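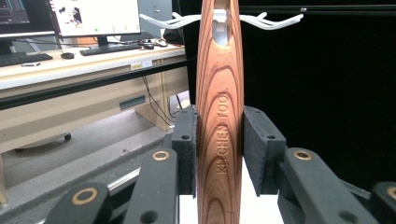
Utensílio de madeira com a inscrição "KITCHEN TOOL"

Aula 3 – Reflexologia podal, noções de base
Módulo 2, sala Jireo

Recapitular da aula passada: acolhimento, ficha do cliente, contraindicações (trombose, febre, feridas abertas, gravidez de risco – nestes casos não se faz, encaminhar ao médico).

Ideia central: cada zona do pé corresponde, segundo a tradição, a uma parte do corpo. Dedos – cabeça e seios nasais. Almofada – peito. Arco – digestão. Calcanhar – zona pélvica. Bordo interno – coluna.
Evidência científica fraca, dizer isto ao cliente. Relaxamento sim, diagnostico nunca.

Sequência Gwilliam, a que usamos no curso:
aquecer os dois pés, mãos sem pressa
rotação do tornozelo
polegar em "lagarta" do calcanhar aos dedos
plexo solar, pressão parada, 3 respirações
fechar com deslizamentos longos

Sessão completa: 50 minutos. Pressão média, perguntar sempre. Óleo só no fim, senão o polegar escorega.
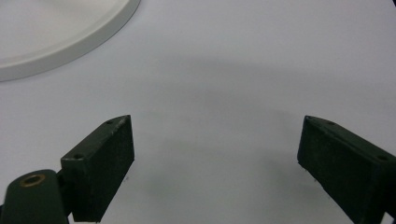
Pode-se trabalhar só um pé?
Em regra trabalham-se os dois, começando pelo direito. Se um estiver lesionado, faz-se só o outro e anota-se na ficha.

Ler para a próxima: manual Skaltano, p. 314, mapa da planta. Trazer toalha.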